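Ticket: Hot water and door code, Sadside apartment, long stay
Status: Open (reopened)
Property: Sadside, upper unit
Managed by: Grutier Rentals
Opened by: guest

Entry 1, guest

I'm renting the upper unit at Sadside until the end of the month. I've lived abroad on and off for years and I don't expect much from a vacation rental, but I do like to get in through the front door. The keypad took my code on arrival and has refused it ever since. Three short beeps, red light, and a small pause during which I feel judged.

Also, the shower runs hot until I have shampoo in my hair and then goes cold. These may be two tickets. Your form only let me open one.

Entry 2, Grutier support

Thank you for contacting Grutier. Please confirm that you are entering the code followed by the check mark key. Please also confirm that you are at the correct property.

Entry 3, guest

Confirmed and confirmed. My suitcase is inside it.

The check mark key on this keypad has worn down to a gray smudge, but I've been pressing the smudge. I got in tonight through the gate by the laundry room, which doesn't lock at all. You may want a ticket for that as well. I mention it here because I've read the welcome binder, and it has a full page on not leaving bags in a parked car and nothing on the gate.

Entry 4, Grutier support

We have reset your code remotely. Please try the last 4 digits of the phone number on your booking. The hot water has been passed to our maintenance partner, Plidilix.

Entry 5, guest

Code works. Thank you.

The binder says the water heater is "on demand." So far the demands have all been mine. Before Plidilix sends anyone, what I've tried:

Turned the heater off at the breaker, waited 5 minutes, turned it back on. Hot water for one set of dishes, then cold.

Ran the shower alone with every other tap shut. Slightly longer, then cold.

Ran the shower at a trickle. Scalding. This seems to be the only setting it enjoys.

Ran the shower wide open. Cold from the start.

Asked at Ertürk, the grocery on the corner, whether the whole street had low pressure. The man at the register said the pressure is fine and it's the heaters that are bad, and sold me a bucket. It's a good bucket.

Entry 6, Plidilix dispatch

Visit booked for the morning. Please be at the property. Please clear the area under the kitchen sink and the counter above it.

Entry 7, guest

Cleared. I was at the property all morning and, in case "morning" is a flexible idea, most of the afternoon. I'm not angry. I moved here for a slower pace of life and I'm getting it delivered. But I turned down a boat trip for this, and the boat went without me, and from the noise at the dock later I gather they saw dolphins.
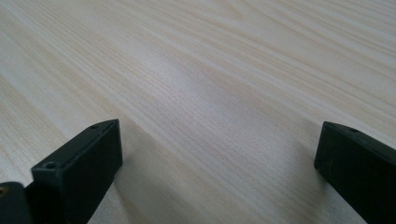 Could someone tell me if the visit is moved or canceled? I'd also like to know whether the man who is coming needs the code, the gate, or me.

Entry 8, Plidilix dispatch

Our technician attended and found the door locked with no answer.

Entry 9, guest

Which door? There's a lower unit with its own entrance around the side, and it's empty this month. I would guess he knocked there. I heard knocking. I assumed it was for them.

Entry 10, Grutier support

We apologize for the confusion. Our system lists Sadside as one property with one door. We have added a note. New visit booked for 9th March.

Entry 11, Plidilix technician notes

Attended upper unit. Guest present. Heater is electric tankless. Inlet filter blocked with sand and scale, cleaned. Flow sensor sticking, cleaned. Second problem: unit was replaced in February with a smaller model, too small for shower at full flow. Works at half flow. Recommend larger unit or low-flow shower head. Tightened shutoff valve, small drip.

Keypad: changed 2 batteries while there, old ones nearly flat. Not on the work order.

Entry 12, guest

A good visit. He was on time, found the right door, and put up with my theories. I've now had a full hot shower, start to finish, with the tap at the halfway mark. There was sand in the filter, quite a lot of it. He showed me a spoonful and seemed pleased.

He says the batteries were probably why the keypad was sulking, so the reset may have been a coincidence. I'm happy to share the credit.

Entry 13, Grutier support

We are glad your issue is 100 percent resolved. This ticket will now close.

Entry 14, guest

Reopening. The gate by the laundry room still doesn't lock. I mentioned it in entry 3. It leads straight to the stairs, and anyone who can push can come up. For tonight I've tied it shut with the cord from the beach umbrella, so whoever you send should bring scissors, or patience with knots.

He should also know that it's the gate on the left. The one on the right belongs to the neighbors and locks perfectly.

Entry 15, Grutier support

Thank you for contacting Grutier. Please confirm that you are at the correct property.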